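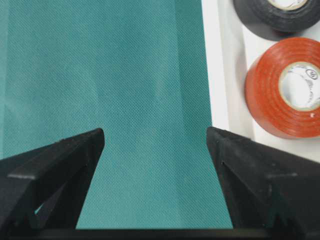 Donditz Working Group on Mail-Order Trade, Rotport. Working paper, November 2025

Figure 1. Teal fabric with a fine diagonal texture; white surface at right.

4.2 Do free returns pay for themselves?

The claim that free returns raise sales enough to cover their cost is repeated so often in trade newsletters that it is rarely checked. We could trace most versions of it to a single survey of shoppers, who were asked what they would do if returns cost money. What people say they would do at a checkout is weak evidence, and we give it little weight.

The Horkcombe records are better, though far from ideal. The shop, which sells cloth and small homewares by mail, dropped its return fee in September and kept the order log for 90 days on either side of the change. We drew a sample of 4,000 orders, split evenly between the two periods. Before the change, 277 were sent back. Afterwards the number was 415. The owners told us they were pleased with the new policy, as sales had gone up over the same stretch. Sales also go up at that time of year in shops that change nothing, and the log for the year before has been lost.

Colour is the reason most often ticked on the return form, ahead of size and damage. It is tempting to blame the listings, and Strömberg's seller guide does so without offering any figures. We doubt the form can bear that much weight. Colour is the first box on the list, and a customer who has simply changed their mind has to tick something.

There is also the matter of who pays. A shop that stops charging for returns will usually recover the money in its prices or its outbound postage, and Horkcombe raised the second of these a few weeks later. Customers who never send anything back are then covering those who do. Whether they mind is a question our data cannot answer.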